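Take the Slow Ferry

I was nine the first time I crossed the Retarine on the Bedus ferry, in the back of my uncle's station wagon with the windows down and my feet on a cooler, and I remember being furious that we had to stop. We were going to the lake! Why were we sitting in a line of cars looking at a river? I have crossed it more times than I could tell you since then, and I'd like to take this chance to apologize to my uncle, who turned the engine off, got out, and leaned on the fender like a man with no place to be.

I bring it up again now because the state wants to cut the ferry's season, and maybe cut the ferry. The new bridge down at Remedari has been open for a couple of years and it's a good bridge. I drive it. It's wide and well lit and it doesn't close when the wind comes up. The argument you hear is that once you've got the bridge you don't need the boat, and if the only thing you want from a river is to be on the other side of it, I can't say that's wrong. I just think it's a poor way to travel.

I did the whole loop in August, up Route 159 on the west bank to Bedus, over on the boat, and back down the Hou side on the old road. I left home before sunup with a thermos and two egg sandwiches and I was at the landing before the first run. There was fog on the water and a heron standing on the end of the ramp, and one pickup ahead of me with a canoe on top. The deckhand came up on foot to wave us on. He put the pickup on the left and me on the right and looked at how we sat, then had me roll forward about the length of a shoe. Then the chain went up and off we went.

The crossing takes 11 minutes. I know that doesn't sound like much of a vacation. But you can't do anything with them, you see, and for me that's the beauty of it. You can't pass anybody. You can't make up time. You get out of the car and stand at the rail and the river is right there, brown and wide and smelling of mud and leaves (diesel too, I'll admit), and you find yourself talking to the guy with the canoe. He was headed up to the flats above Hou to look for a campsite his grandfather used to talk about. I've never had a conversation with another driver on the Remedari bridge, unless you count the horn.

My friend Lungile Nkuna thinks I'm sentimental about this. She lives on the Hou side and works in Bedus, and she's done that crossing in sleet with a sick kid in the back seat, and when I start in about the heron she gives me a look. Fair enough! She uses the bridge in winter and she was glad to get it, even though it's 14 miles out of her way. But she also buys the summer pass every year, and when I asked her about it she said the boat was the only part of her commute she'd miss. I wrote that down on a napkin at her kitchen table, so she can't take it back.

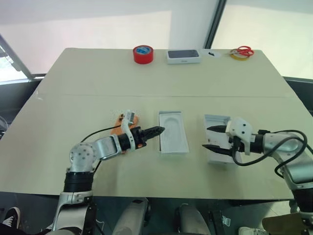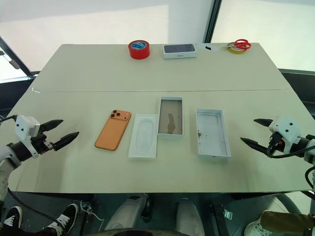
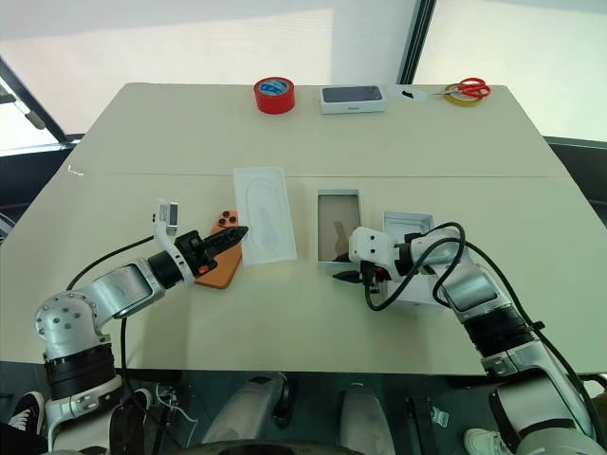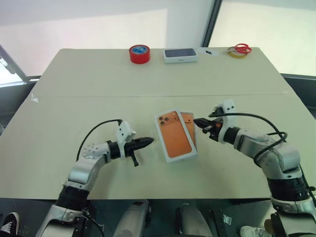
A pair of robot arms at a pale table.

Now, money. The ferry loses some, and I don't think those of us who love it do ourselves any favors by mumbling when that comes up. It's an old boat with an old engine, and the fare hasn't covered the fuel in a long time. So raise the fare! I'd pay double and I'd bet most of the summer people would too, and you could leave the local pass where it is so Lungile and her neighbors aren't paying for my nostalgia. What I don't buy is the idea that a road has to earn its keep by the car. Nobody asks the scenic overlook on 159 how it did this quarter. We mow it and pick up the trash and figure it's worth having.

And I do think people come for the boat. Not busloads, I'm not going to pretend Bedus is going to turn into a resort. But the diner at the landing opens early for the ferry line, and the bait shop next to it sells more ice cream than bait, and the little museum on the Hou side (one room, ring the bell, somebody will come over from next door) is right where you drive off. If you cross at Remedari you miss all of that. You come down the ramp between a gas station and another gas station and you're back up to speed before you've had a good look at the water. I stopped there once on purpose to find the old mill race and I had to walk along the shoulder to do it, with trucks going by.

The east side road is the other half of my case, and I never hear it mentioned. It's narrow and it's patched, and it follows every bend the river makes. South of Hou there's a stretch where the sycamores meet over the top, and past that you come out on a bluff where you can see both banks and the islands between them, and if you're lucky the boat going over way back behind you like a toy. I ate my second sandwich up there sitting on the hood. I'd guess that road stays decent mainly on account of the ferry traffic. Take away the boat and I'd give it a few years before the potholes win and the only people who see that bluff are the ones who already live on it.

There's been a ferry in one form or another at Bedus for almost 100 years. I don't think age alone is a reason to keep something. I've thrown out plenty of old stuff and been happier for it, and if the hull's bad then the hull's bad and they should say so. But so far what I've read is all about how many cars go over, and how fast, next to how many cars go over the bridge, and of course the bridge wins that one. My uncle's station wagon would beat me in a footrace. That doesn't settle whether I ought to walk.

If you haven't made the trip, go while the leaves are still on. Go early or go late in the day, the middle is hot and there's no shade in the line. Bring cash, the card reader at the landing works when it feels like it. Get out of the car once you're aboard, even if it's drizzling, and stand on the upstream side. And if you like it, write to the state and tell them, and put your zip code on the letter, especially if it's from somewhere else. I've sent mine. Lungile says she'll send hers when she's done being annoyed with me about the napkin.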